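Tax Associate, Owner-Managed Businesses

Gredoseck Tax & Accounts
Permanent, full time or four days a week
Reports to: Valeriano Ortuño, Head of Private Client Tax

Gredoseck prepares returns and gives tax advice to small companies and the families who own them. Our clients include farms, dental practices, machine shops, restaurants and a growing number of technology firms. We are looking for an associate to join the team that handles business sales, share transfers and the personal returns that go with them.

What you will do

Prepare individual, partnership and S corporation returns for a list of 40 clients, with review by a manager.
Work out basis and holding periods for shares, real estate and equipment, often from incomplete records.
Draft estimates of federal and state tax for owners who are thinking of selling, and update them when the terms change.
Answer notices from tax authorities and keep the response log current.
Keep client files in Urnunex, our document system. Training is given in the first month.

Most sale work arrives between September and December. Return work is heaviest from February to the middle of April, when associates work up to 10 extra hours a week. That time is paid back as leave or cash – your choice, made once a year.

What we are looking for

At least 2 years of tax preparation experience in a firm or in-house
A CPA license or enrolled agent status, or exams in progress
Good working knowledge of depreciation recapture and installment sales
Clear writing. Much of the job is letters to people who do not read tax law.

Experience with trust returns is useful but not required. We do not need you to bring clients.

The team

There are seven people in the group. You would share the Rees portfolio with one other associate and take over part of the manufacturing and technology list, including research credit claims. Client visits are a regular part of that work – expect one or two a month, mostly within an hour's drive.
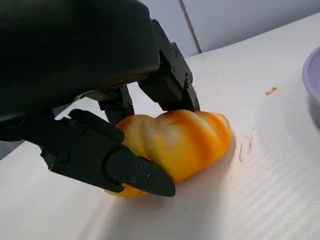
Robotic hand with a bell pepper.

Pay and benefits

Salary depends on experience and license status. We pay exam fees, license renewals and a health plan from the first day. The office is on the second floor of the Gririk Building, with an elevator and free parking behind it. After the first three months you may work from home two days a week outside filing season.

How to apply

Send a resume and a short cover letter to Valeriano Ortuño at the Gririk Building office, or hand them in at the front desk before 5 p.m. Please state your notice period and whether you want full or reduced hours. There are two interviews, and the second includes a short written exercise on the sale of a small business.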